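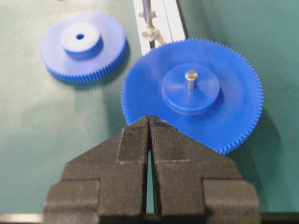

Yasir Baloch keeps his gears in bread bags, sorted by tooth size. The blue plastic ones get the most use. A large spur gear and a smaller one to drive it will teach a beginner most of what there is to know about trading speed for force, and they cost less to replace than lunch.

Baloch runs the evening bench class at Bandley, a shared workshop above a tile store. He started it in December with 4 students and a box of leftover parts from Drirley, a supplier that closed its local counter.

The first exercise never changes. Students put the big gear on its shaft, set the small one beside it and slide the two together until the teeth meet. Most push too hard. A pair set too tight will bind and whine, and a pair set too far apart will skip under load. Baloch has them slip a strip of ordinary paper between the teeth, press the gears together, fix the spacing and pull the paper out.

Harpreet Dufour took the class in the spring and now builds window displays with slow-turning parts. One of hers ran for 277 hours before a gear wore out.

"Plastic is quiet and it doesn't need much grease," she said. "It does hate heat. I lost a set in a south-facing window."

She buys steel for anything that carries real weight. For the rest she sticks with plastic and keeps spares taped inside the base.

Classes at Bandley are full until fall. Baloch has a waiting list and a new order of gears to sort.

Filed under: Makers & Workshops

More from this section
A Clock Repair Bench in a Closet
Sorting 1,000 Screws Without Losing Your Mind
What to Look for in a Used Drill Press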